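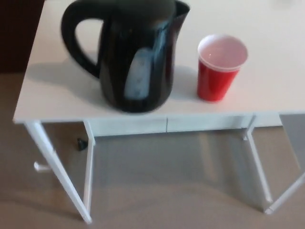

Anatole Millet
Senior Demonstration Lead, Zolta Robotics Laboratory, Braltodbridge

2021-06-10

The pouring task entered our demonstration schedule in May, following the completion of the drawer and towel series. I have been asked by several colleagues in other departments to set down how the work is conducted, and I am doing so in this space, as the internal protocol is written for operators and makes difficult reading for anyone else.

The task as written contains one sentence: grasp the kettle by the handle, bring the spout over the cup, pour, and return the kettle to the desk. The operator performs it by remote control. Each movement of the operator's hands is passed to the robot's hands, and the head view, the joint positions and the finger commands are stored together under a single episode number. The policy is later trained on those episodes. It receives no other instruction in how to pour.

We have retained 113 episodes to date. A further 17 were set aside after review, most of them for hesitation at the handle. An operator who stops to consider the grasp will produce a robot that stops in the same place, and the reviewer, Recep Sarıgül, is strict on this point. He and I have disagreed over individual episodes, and I have generally yielded.

Placement of the objects is varied between episodes according to a printed sheet. The sheet gives 7 starting arrangements for the kettle and the cup, and operators are required to use them in the order listed. During the first week this rule was not observed. The operators favored a comfortable distance between the two objects, and the early policy performed acceptably at that distance and poorly at every other. Those episodes remain in the set, although they are now given less weight in training.

The kettle has proved a demanding choice. Its glossy surface returns reflections of the surroundings, and these shift as the body is tilted. We considered covering it with matte tape and decided against doing so, on the grounds that household kettles are not taped. The light disposable cup presents a separate difficulty: a touch from the spout is enough to move it. Operators are instructed to approach from above the rim and to lower the spout only once it has cleared the near edge.

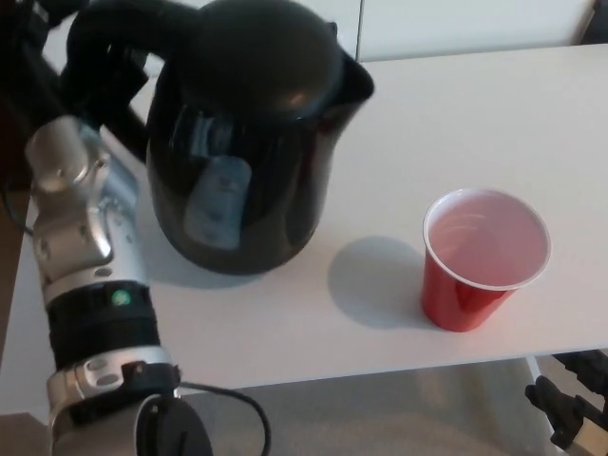
Robot hand at the kettle, with the cup on the spout side.

New operators complete their training with Tidari, our control software, before they are admitted to the recorded sessions. The principal fault at this stage is speed. Those with experience of video games move quickly and correct often, and the corrections are recorded along with everything else. We ask for one continuous motion at a moderate pace. Where a grasp has failed, the operator is to open the hand fully, withdraw and begin again, and the episode is marked as a recovery. Recoveries are kept in a separate folder at the request of the Rizvi group, who are studying them.

The target for the full kitchen series is 2000 episodes across all tasks. Pouring will account for a modest share. Sessions on the second cup size will begin when the revised placement sheet has been approved, and questions concerning access to the recordings should be sent to Mr. Sarıgül.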